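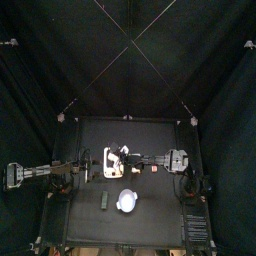 Skondix opens its teaching booths to outside trainees

July 2, 2023

The automation workshop Skondix has opened its two teaching booths to people from outside the company, after a trial that started in April. In the booths, a person shows a pair of robot arms how to do a small job on a table, and the movements are recorded so that a control program can later learn from them. The first group of outside trainees has 14 members, most of them from small packing and assembly firms in the area.

The course is led by Noeline Goodwin, who has worked with two-armed systems at Skondix for several years. She says that the idea came from customers. They bought arms, received a thick manual, and then called the workshop each time the product on their line was changed.

"A person who packs boxes every day knows very well how to pack a box," Goodwin said. "We want this person to show it to the arms directly. It should not be necessary to explain it first to an engineer, who then explains it to the computer."

Two ways of showing

Trainees learn two methods. In the first, they hold the arm near the gripper and lead it by hand through the movement, while the motors give almost no resistance. In the second, they sit at a separate desk and move a smaller pair of arms, called the leader arms, and the arms in the booth follow. The software for both methods is named Zilero and was written in the workshop.

Leading by hand is easier to understand, and most people manage it on the first morning. But the hands and sleeves of the teacher come into the view of the camera, and the program that learns from the recording must then work without them. For this reason the course spends more time on remote control, although it is harder in the beginning. The trainee does not feel the weight of the object, and has to judge by eye if the fingers have closed enough.

"Everybody squeezes too hard on the first day," said Goodwin. "Then they become afraid and they do not squeeze enough. After one or two days it is fine."

Black cloth and a dark mat

The booths are simple. Each has a table with a dark mat, and black fabric hangs at the sides and covers the space over the table. The fabric keeps away the light from the windows, which changes during the day and was making trouble in the early recordings. Two arms work over the mat, each with a gripper that has two parallel fingers.

The objects for the exercises are of an ordinary kind: a white bowl with two small handles, a dark green block, a pink cube, and some bigger pieces with an irregular shape. The instructors put them in other places before every recording. A task can be to put the cube in the bowl, or to pass the block from one gripper to the other and lay it down on the opposite side. The bowl is liked by the instructors for practice with both arms, as it can be taken by one handle on each side and lifted level.

The irregular pieces are kept for later in the course. With a block there are only a few sensible ways to take it, but a rounded piece can be taken in many ways, and two trainees will often not choose the same one. Goodwin does not correct this at once. She lets the group watch both recordings and discuss which grip would still be good if the piece was turned a little.

Mistakes are kept

One rule of the course surprises many trainees. If the cube falls or the gripper closes beside the block, the recording is not stopped. The trainee goes back, takes the object again and finishes the task. Such recordings are marked and kept with the others, so that the program also has examples of how to continue after a failed grip. Only recordings where the arms touch each other are removed.

The trainees are also asked to work at an even speed. Long pauses are a problem, because the program may learn to pause too. Goodwin advises to think before the recording starts, to say the steps aloud once, and then to do them without hurry.

The course has 16 sessions. In the last ones, each trainee brings an object from the own workplace and records a complete task with it. The program is trained overnight, and the next day the trainee sees what the arms have learned. According to Skondix the results in the April trial were mixed. Tasks with one firm object went well in most cases, while soft bags and thin lids were still difficult.

One firm has already sent people

The packing firm Bashir was part of the trial and sent employees from its line for gift sets. The firm says it was content with the training but will wait before it buys arms. Its sets are changed often, and it wants to know how many new recordings are needed each time, and how long a person will be missing from the line to make them.

Skondix could not give one number for this. A change of colour or size may need only a short session, the company says, but a new shape often means to begin again from the start. The workshop now compares recordings by different people of the same task, to see if a small number of good ones can replace a large number of average ones.

A second partner, Zerton, delivers the leader arms for the remote control desk. A lighter version is being prepared, after some trainees said that their shoulders became tired. The handles will also be made in a smaller size - a wish that came from nearly every group until now.

Applications for the next group can be made at the Skondix front office. No knowledge of programming is asked for, but applicants should have experience with the manual task they want to teach. Firms that send a person are requested to describe this task in a few sentences and, if possible, to include one of the objects with the application. Objects of glass and objects with sharp edges are not accepted at the moment.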